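Progress report: Orkeddale Bicycle Repair Evenings
Prepared for Florencia Sosa, Belhaj Fund
Mon 18 July

Dear Florencia,

Thank you again for your patience while I got this one written up. I know it was supposed to be with you before the school break, and I can only say that the good weather brought people out with their bikes and kept me away from the desk. I'll try to cover everything you asked for in your last letter, plus a few things you didn't ask for but which I think you'd like to know.

When we last reported, in May, we had just moved out of the church basement and into the old dairy building on the Trostar road. The move has gone better than I feared. There's room to wheel a bike in without lifting it over somebody's feet, the light is good until late in the evening, and the bus stops right outside, so people whose bikes can't be ridden at all have a way of getting home. The one real drawback is the door, which swells when it rains and has to be shouldered open. The landlord has promised to plane it down and I am choosing to believe him.

We have held 7 repair evenings since the move and 38 bikes have gone through. Most of the work has been the same as ever: brake cables, slipping chains, flat tires, seats rusted into place. A few families have come back two or three times, first with a child's bike, then with a grown-up's that had been hanging in a garage for years. I take that as a compliment. One grandmother has started riding to the Saturday market in Pliltar again and stopped by just to tell us so, and she stayed most of the evening chatting with whoever was at the stand next to her (we had to turn the lights off to get her to leave!).

On the money side, $2,530 of your grant has now been spent. The largest part went to two repair stands, which are heavy, solid things and should outlast me. The rest went to hand tools, cables, brake pads, inner tubes and a first-aid kit. Receipts are in the envelope with the paper copy of this report. I have not yet touched the part set aside for printing, for reasons I'll come to below. 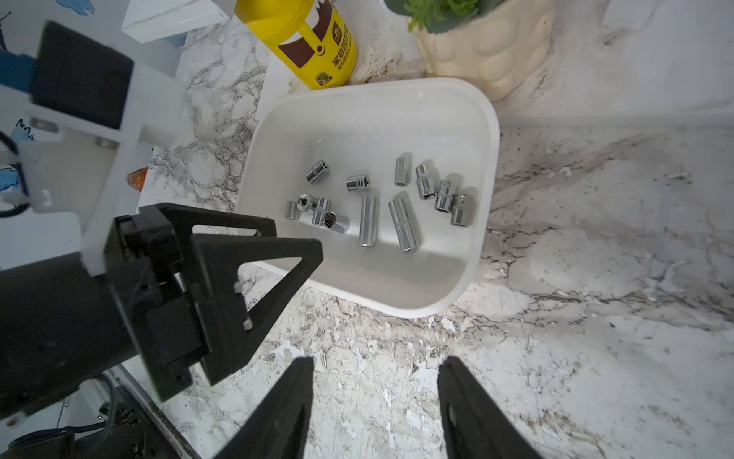 Twelve chrome sockets in a white tray.

You asked how we were keeping track of the tools, and that was a fair question after last year. We now sign tools out by the evening and check them back in before anybody puts a coat on. It takes a little longer, and there was some grumbling the first couple of weeks, but it has settled into a habit and people do it while they talk. We have lost one tire lever, and I have a strong suspicion it's in my own car.

The beginners' class has been slower to get going than I'd hoped. We planned to start it in the spring and print a small handbook to go with it, but the first draft was much too long and, if I'm fair to myself, a bit dull. Our teenagers read it and were very polite. I've since cut it by more than half and asked them to write the chapter on punctures themselves, and their version is a good deal livelier than mine. With your agreement I'd like to carry the printing money over to the fall and do it properly then.

We also still need somebody who really understands gear hubs. I can manage the simple ones, but twice I've had to send a person away with an apology and the address of the shop in Pliltar, and it's an expensive shop. If you know of anyone among your other projects who might come over for an evening and teach the rest of us, we would gladly pay the bus fare and feed them supper.

For the coming months, we will keep the weekly evenings going through the summer, start the class once school is back, and hold an open day for people who have bikes to give away. Please do come to that if you can. The coffee has improved greatly since your last visit.

With warm thanks from all of us,

Eilif Björklund
Coordinator, Orkeddale Bicycle Repair Evenings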